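The lunchbox problem, according to a woman who doesn't believe in lunchboxes

Katherine Giraldo has packed lunches for other people's children for most of her working life, and she has heard every promise a container can make. Leakproof. Stackable. Keeps the crackers crisp until two in the afternoon. She runs the kitchen at Hawthorne, an after-school program with a fridge that is too small and a shelf of orphaned lids, and she agreed to talk about food containers on the condition that she could be rude about them.

"I own far too many," she says. "I use the same few. Anyone who tells you different is selling a set."

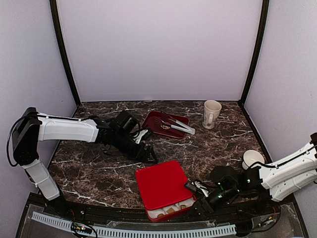
Words: Trinity Achterberg
Home and Kitchen, 22nd October

I had come to Giraldo with a theory, which was that a compartment box with an inner tray might save a packer some time in the morning. She let me get to the end of it.

"Save time doing what? You still have to cut the food up. Then you have to get it into the little tray, and get the little tray into the box, and then there's a lid. That's an extra thing to wash."

Her own test of a container has hardly changed since she started. She puts two small pieces of something in it, closes the lid, opens it again and asks whether a tired six-year-old could have done the same. Colour doesn't interest her. Red gets found in a lost property bin sooner than grey, she'll grant that much, but she has also seen red plastic come out of a dishwasher looking like old brick.

The manufacturers naturally take another view. Kevin Grajales, who sells the Dellik range to schools, told me by phone that inner compartments "change how families think about portions." I read this to Giraldo. She asked me to read it again.

"Families think about portions when there's nothing left in the fridge," she said.

She is kinder about tongs, though not by much. Hawthorne's kitchen rule, which she wrote and which her staff mostly follow, is that cooked food gets moved with tongs and the tongs live on a tray. They don't go on the counter or across the top of a bowl. Her colleague Rocío Ccori thinks the tray is fussy.

"It's a tray for a tool," Ccori says. "Then you need a place for the tray. I'd hang them on a hook and be done."

Giraldo's answer is that hooks drip. The two of them have been having this argument since June, and I couldn't get either to say the other had a point.

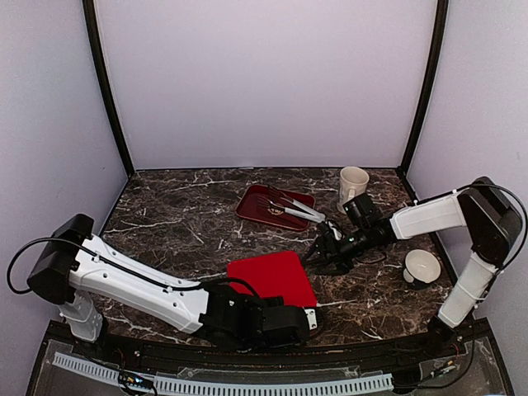
What she objects to most is the idea that a tidy surface means a good kitchen. She did a short course a few years ago with an organizer named Ekkachai Petchrat, who had everyone clear a table completely and put back only what they would touch in the next hour. She liked the exercise and distrusted the lesson.

"He'd have you down to a cup and a spoon. Fine, if you're having a cup of tea. I've got 60 kids coming through the door, and what I'll touch in the next hour is everything."

She did keep one habit from it. Anything with a handle gets set down with the handle where a hand can reach it. She says this has probably spared her a few burns, then takes it back, because she has no way of knowing.

I asked about mats and silicone pads, the squares of grippy stuff that the Savo catalogue now gives a whole spread to. The cheapest was $2 and the dearest, for reasons the catalogue kept to itself, was $98.

"A damp cloth," Giraldo said. "Put it under your cutting board. It doesn't slide."

And under a hot dish?

"A dry cloth. Folded."

Was there anything she would spend money on? She thought about it long enough that I checked my recorder. A decent mug, she said, because the person packing the lunches should have something warm in front of them at that hour. Good tongs, the kind with a grip you can hold when your fingers are greasy. And lids, if anybody would sell them separately, which Brenon used to do and has stopped.

"That's what breaks. You lose the lid, they want you to buy the whole box again. So you've got a cupboard of bottoms."

She opened the cupboard to show me. I won't argue with her description.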